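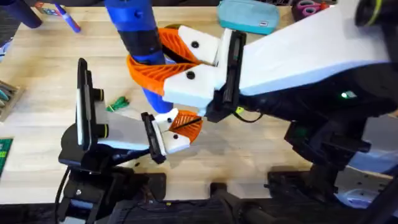 FOR IMMEDIATE RELEASE

Brinemov opens its bench-clearing service to shared workshops in Veleck

VELECK, July. I started Brinemov because I lost a marker. It was a blue one, my only one that still wrote properly, and I spent most of a morning lifting things up and putting them down again on a long wooden table that I shared with five other people. By lunch I'd found three rolls of tape and a cup I thought I'd left at home, and by the end of the week I had drawn up the first plan for what we're announcing now.

So, the news! From this month, Brinemov will come to any shared workshop, lab or makerspace in Veleck and sort out the tables. Until now we've only done this for home garages and sewing rooms, and people kept asking whether we'd look at their work bench too. We said no for a long time (we didn't own a van). We own a van now.

The new service is called the Gutel Table, after the street where we have our unit, and it takes one visit. We show up at 8 in the morning, clear one table at a time, and put back what people really use. Everything else goes into labeled bins for a month. If you haven't gone looking for it by then, we'll help you pass it on to someone who will.

I get asked what we do that a free afternoon and some trash bags wouldn't. Mostly we ask a lot of nosy questions. Who uses this? When did you last pick it up? Does it live here, or did it just get set down here? A shared table fills up with things that were set down for a minute: a roll of white tape, a dark cup, a keyboard, a little heap of metal bits that came off something and might need to go back on. I love those little heaps. There is always one part in there that somebody has been hunting for since winter.

Hand tools get their own step, and it's my favorite. We lay them all out, handle by handle, and give each one a spot you can reach without moving anything else. A chunky blue and black tool with a hole at the tip can go on a hook. Plenty can't, and those go flat in a drawer with a paper outline underneath.

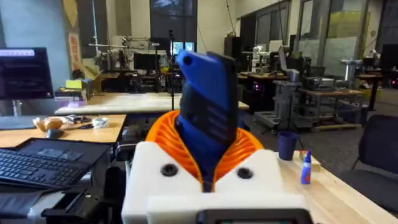 Once the tools have their places, we move on to cables, and this is where most visits run long. Thin white ones, thick black ones, ones with a connector no one in the room can put a name to. We don't throw any of them out on the day. They get coiled, tied, tagged with the date and put in a bin by themselves, and you'd be amazed how calm a desk looks afterward with only the plugged-in ones left.

Small stuff goes in pouches. We've settled on the Hattori pouch, a zippered cloth one we sew ourselves at the unit, and each visit includes 2 of them. They come in teal, gray and mustard. Teal is the one I'd pick, mainly for how easy it is to spot on pale wood, and it's the one we keep running out of. Extras can be added when you book.

We tried the whole thing out this spring on our own tables before charging anybody for it. I wrote down every single item as it came off, down to the pens, and the list ran to 363 lines. A good part of that was tape. I do own a lot of tape, and I've made my peace with it, but it all lives on one dowel these days and I can see when I'm about to buy more.

A few practical bits for anyone thinking of booking. Visits are for rooms with at least 2 tables, and we ask that someone who works there stays with us through the morning so we don't tidy away a job in progress. Screens and keyboards stay where they are unless you tell us otherwise. Anything bolted down stays too. We bring bins, labels, hooks and our own coffee, and we sweep before we go.

Booking is open now for Veleck and the towns along the river road, and a visit takes roughly 2 hours per table. Schools and nonprofits get the pouches and bins free through the end of September.

About Brinemov

Brinemov is a small sorting and storage business based on Gutel Street in Veleck. We clear garages, sewing rooms and now shared workshops, and we make the Hattori line of zippered pouches.

Press contact: Brinemov, Gutel Street, Veleck. Call or stop by the unit any time before 4 in the afternoon. The bell sticks, so knock.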